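Home | News | Coaching | Officials | Fixtures | Contact

How to keep a basketball scorebook from the bench

By Aksel Ingvarsson
25 April 2025

A running scorebook is the first job most new helpers get handed at a club game, usually ten minutes before the start. I have kept the book for Lorna for 104 games, home and away, and the method below is the one I teach. You need a scoresheet, two pens in different colours and a clear view of the floor.

Before the game

Get both team lists early. Write the players in shirt number order, lowest first, with surname and initial. Put a small cross beside the five who start. Ask each coach to check the list and sign it, and don't let them wave you off. A wrong number found in the second half is a nuisance for everybody.

Agree with the timekeeper who calls what. At our games the scorer says the player's number and the points out loud, and the timekeeper repeats them back. It feels silly for a few minutes and then you stop noticing.

Use one colour for the first and third quarters and the other for the second and fourth. Dark blue and red are the usual pair. Avoid pencil.

Recording baskets

The running score is a column of numbers for each side. When a player scores, find the team's new total in the column and write the shirt number next to it. Then mark the total itself:

A diagonal line for a two-point basket.
A filled dot for a free throw.
A diagonal line, with a ring round the shirt number, for a three.

Watch the official's hand before you write a three. If the arm doesn't go up, it was a two, whatever the crowd thinks.

At the end of each quarter, draw a thick ring round the last total for each team and a line under it. Read both scores to the timekeeper and compare them with the board. If they differ, call the official over before play restarts.

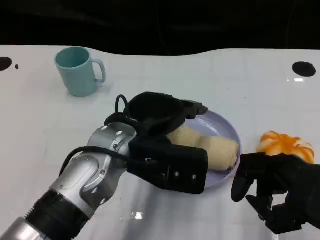 Fouls need more care than baskets, as they come with a signal, a number and sometimes an argument. Wait until the official has faced you and shown the full number. Write P for a personal foul in the player's next free box, and add a small figure for the free throws given, so P2 means a foul with two shots. Cross off the team foul at the same moment or you will forget it. Keep the surface in front of you as bare as you can, with a mug set well back on the far side of the table and its handle turned to the right, and no plate in the middle where the book has to go. Left-handers should turn the handle the other way.

When a player reaches five fouls, tell the official straight away. Draw a line through any boxes that are left only after the game is over.

Time-outs

Each time-out goes in the box for that half, with the minute of the quarter written inside. Unused ones do not carry over. Rule a double line through empty boxes at half-time so that they can't be filled later by mistake.

If you make a mistake

Don't scribble. Put one neat line through the error, write the correct entry beside it and initial it. If it affects the score, tell the official at the next dead ball. I once carried a free throw on the wrong side for most of a quarter against Ragnarsson, and it took the whole of half-time to put right.

After the final whistle

Add up each player's points and check that they match the running total. Do the same for each quarter. Rule off the unused part of the score columns, sign the sheet, then pass it to the officials, who sign last. Photograph it before it leaves the hall. League copies go in the post the next morning, and new pads can be ordered from September.

Related
Working the shot clock for the first time
Hand signals every table official should know
Petala v Hina: match report
What to pack for an away game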